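4.3 Checking tile joints under violet light

This section covers inspection of a tiled surface with the Gredel lamp in violet mode. Read section 4.2 (mounting the lamp) first. The procedure applies to pale, smooth tiles with dark grout. For textured tiles, see section 4.6.

CAUTION: Do not look directly into the lamp. Switch it off before changing its angle.

1. Sweep the surface and remove loose grit from the joints.

2. Switch off the room lights and close any blinds.

3. Set the lamp to one side of the work area, low down, and select violet.

4. Allow 2 minutes for the output to settle.

5. Look along the tiles at a slant. The grout lines should stand out as thin dark lines against the violet tile faces.

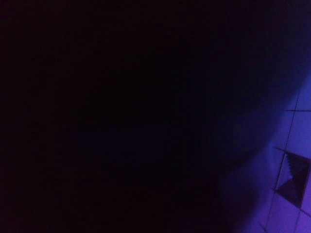

Figure 22. Grout lines in violet light, with the tiles in shadow toward the center.

6. Follow each line from the bright part of the surface into the shadow. Mark the point where the line can no longer be traced. Do not judge any joint beyond that mark.

7. Move the lamp and repeat step 6 until every joint has been read in good light.

NOTE: A line that fades gradually toward the dark side is normal and does not indicate missing grout. A line that stops abruptly in a bright part of the surface should be marked for a second check in white light.

NOTE: Tile color cannot be judged in this mode. White and light-colored tiles both take on the color of the lamp. Use white light for color matching.

4.3.1 Edges and bright spots

Edges are checked last. Work along the edge in one direction and keep the lamp on the same side throughout.
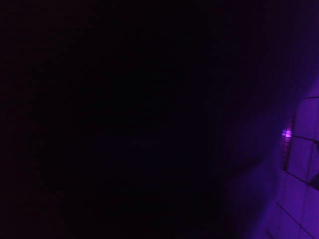 Figure 23. Dark strip at the edge of the tiled area, with a small bright spot near the top.

1. Locate the dark strip where the tiles end. Read the seams from this strip outward.

2. If a small bright spot appears, note its position relative to the nearest seam.

3. Switch the lamp off, shift it by one tile and switch it on again. A spot that moves with the lamp is a reflection and need not be recorded. A spot that stays in place – adhesive residue is the usual cause – is entered on the inspection sheet.

4. Clean residue with Kuvach 728 and a soft cloth. Rinse with clear water and let the surface dry before repeating step 3.

CAUTION: Do not use a blade on glazed tiles.

Inspection sheets are kept with the lamp record, form 233.

Section revised 2022-09-30, R. Vermeulen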